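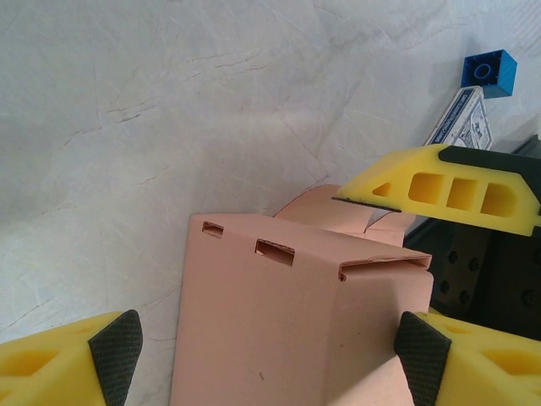 Nélida Gaete baked her first cake for money in October, in a kitchen so narrow she had to close the oven before she could open the fridge. It was a coconut layer cake for a neighbor's retirement. She charged too little, stayed up until two, and loved every minute.

"I kept walking past it to look," she says. "My husband asked if I was going to let them have it!"

She has made 229 cakes since then, all written down in a green notebook with notes like "more lime" and "never again with the figs." We talked at her table in Trestmont on a Sunday, her one day off, and she still got up twice to check on a pan of sponge (she was testing it for herself, she said, so it didn't count as work).

Her best seller is a milk cake soaked overnight, based on one her grandmother made without a recipe. Getting it right took 53 tries. "My grandmother said 'enough milk.' Enough for what? I called my aunts, and I got a different answer from every one of them, and they were all so sure."

The trick was letting the sponge cool all the way before pouring. She also switched to a deeper pan, and now she pours in five small rounds, with a cup of coffee in between.

I tried a slice and then, I'll admit, another. It's cold and soft and tastes a little of orange peel, and the bottom layer holds together far better than you'd expect with that much milk in it.

Gaete still takes every order by phone. She likes to hear who the cake is for, and people tell her wonderful things: first apartments, new babies, a dog turning fifteen. Would she ever open a shop?

"Ask me when I have a bigger fridge," she says, and goes to look at the sponge.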